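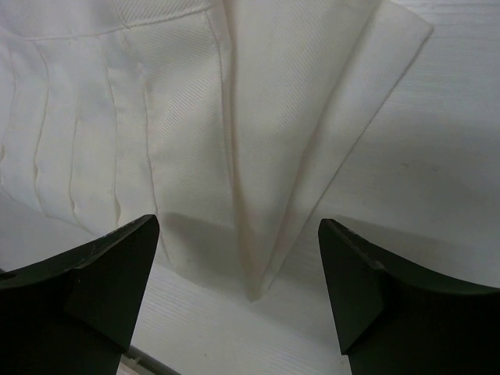
The bus from Wultville got in at ten past four, and my brother was not at the station. I had told him four. I stood under the overhang with my bag between my feet and watched a man in a Gokus jacket hose down the loading dock across the road. After a while I started walking.

It is a little over a mile to the house on Vaughan Street. The road goes past the feed store, the closed bank and the lot where the school buses sit in summer. I had not been back in six years and I kept waiting to see something that would bother me. Mostly I noticed that they had fixed the sidewalk.

My brother's truck was in the driveway. He was on the porch steps taking apart a window fan.

"I thought you said five," he said.

"I said four."

"Well, you're here."

He moved the fan blades off the step so I could sit. He had gotten heavier and he had a beard now, with gray in it on one side. We sat there and he showed me what was wrong with the fan, which was the bearing. He had tried oil. He was going to try a different oil.

Our father had died in March and the house had to be empty by the end of the month. My brother had done the garage and the basement already, on his own, after work. What was left was upstairs and the kitchen. He had not asked me to come until I called and asked him if I should.

"The buyers want the stove," he said. "They don't want anything else."

We started in the kitchen since it was cooler. I wrapped glasses in newspaper and he pulled things out of the high cupboards and held them up. If I shook my head it went in the box for the church. I shook my head at nearly everything. He kept the waffle iron, though he said the cord was bad.

Behind the flour bin he found the coffee can. It was a red can with a plastic lid, and our father had kept it on that shelf as long as either of us could remember. When we were kids we were told it was for the roof. Later on it was for the truck, and then for the roof again. My brother set it on the table and neither of us opened it.

"You knew it was there," I said.

"I knew it used to be."

He washed his hands first. He dried them on his pants and took off the lid. There were bills rolled up in a rubber band, and the rubber band broke as soon as he touched it. He counted them out on the table, licking his thumb the way our father did. It came to 800 dollars. Under the bills was a folded slip of paper, a receipt from the lumberyard in Lirnel for shingles, with a date on it from before I was in high school. The shingles had cost 83 dollars.

"So he did buy some," my brother said.

"Where are they?"

"On the shed."

We went out to look. The shed was at the back of the yard by the fence, leaning the way it always had. The shingles on the near side of it were a darker green than the rest, four rows and part of a fifth. I must have looked at that roof every day for years. I had helped him with it, my brother said. I had sat on the ladder and handed up the nails.

I said I didn't remember that.

"You dropped the whole box in the grass. He made us pick them up with the magnet."

I remembered the magnet. It was a big horseshoe one with red paint on it and I asked him if he still had it. He said it had gone out with the garage stuff. Then he said it might not have, and he went and looked in the truck, behind the seat, and came back without it.

It was still hot. We ate sandwiches standing at the counter, as the chairs had already gone. He told me about his job and I told him about mine. He asked whether I was still seeing the same person and I said no, and he said that was too bad, he had liked the sound of her on the phone. I had not known they'd ever talked. He said she had called once, in the winter, to ask him what size boots I wore.

I had gotten those boots. They were a size too big.

"I guessed," he said.

Around dark he split the money into two piles on the table. I told him to keep it. He had paid for the dump runs and the man who came for the freezer, and he had driven our father to every one of his appointments. He said he didn't want to be paid for it. We pushed the piles back and forth for a minute. In the end I took 200 and he put the rest back in the can and put the can in the truck with the waffle iron.

There was one mattress left upstairs, in my old room. He had put sheets on it. He said he would be back at seven with coffee and his neighbor's trailer, and we could do the bedrooms then, starting with the back one.

He got as far as the driveway and came back for the fan. It was still in pieces on the steps. He picked out the screws one at a time and put them in his shirt pocket.

"You're going to be hot up there," he said.

"I'll open the window."

"It sticks. You have to hit it on the left."

I went up when he had gone. The room was smaller than I had been picturing and it smelled like cardboard. I hit the window frame on the left side with the heel of my hand, twice, and then I tried the right, and it went up. Somebody was mowing down the street in the dark. I lay on top of the sheets with my shoes on until the mower quit, and then I got up and took them off.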